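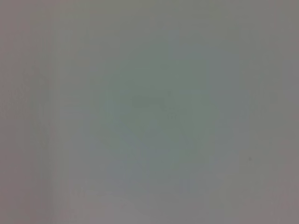

A view from the wrist camera, close up on a gray surface.

Rodica Ghiță has looked at 141 pictures of almost nothing this semester, and she would like some credit for it. Officially, she gets three.

"Three credits, same as bowling," she says. "My roommate took bowling."

Ghiță is a second-year student in the robotics project class at Cuvetstead, where teams spend a semester teaching a secondhand arm to pick things up and put them somewhere else. Her team named its arm Vasiliu, after nobody they will admit to. The camera rides at the wrist, and the software, a student-written package called Brorkenix, is supposed to use what the camera sees to decide where to go next.

What the camera sees, a good part of the time, is gray. There is a dark smudge near the middle and a speck toward the lower right, and then there is more gray, some of it a little green.

"You get attached to the smudge," Ghiță says. "We had a long argument over whether it was on the surface or on the lens. Two people stopped eating lunch together."

And which was it?

"I have my view. I'm told it's not the team's view."

Abílio Frade, who teaches the class, has heard both sides and declines to rule. He spent 28 years writing control software for packaging lines before he came to Cuvetstead, and he has the calm of a man who has watched a great many yogurt cups go on the floor. He thinks the close-up problem is the best thing in the course.

"Far away, everybody is a genius," Frade says. "The cup is in the middle, the table is brown, wonderful. Then you come in close and the picture has no edges in it. Now what does your program do? Most of them, the first time, they find an edge anyway. They are very confident about it."

Brorkenix was confident. In its first version it treated any dark patch as an object and reported the size and heading of each one, to two decimal places. Ghiță kept the log, which runs to 330 lines, and reads from it at parties if asked. She says she has been asked once.

The current version is more modest. When an image is too blurry to use, the program says so, and the arm backs up and tries again. Writing the part that says "I don't know" took the team most of March. Frade gave it a grade of 76.

"Seventy-six!" says Ghiță.

"It said 'I don't know' to a chair," says Frade. "In good light."

They have the summer to fix it. The Berkeck, a regional contest for student arms, is in August, and entries are judged on how many objects they move and how few they knock over. Last year's team from Cuvetstead finished well down the table in the first category and did not care to discuss the second. Ghiță wants to hold the camera farther back and trust it less on the final approach. Frade wants her to write better comments in her code.

Asked whether she would take the class again, Ghiță thinks for a while.

"I'd take bowling," she says. Then she goes back to her laptop, where number 142 has just finished loading, and leans in to look for the smudge.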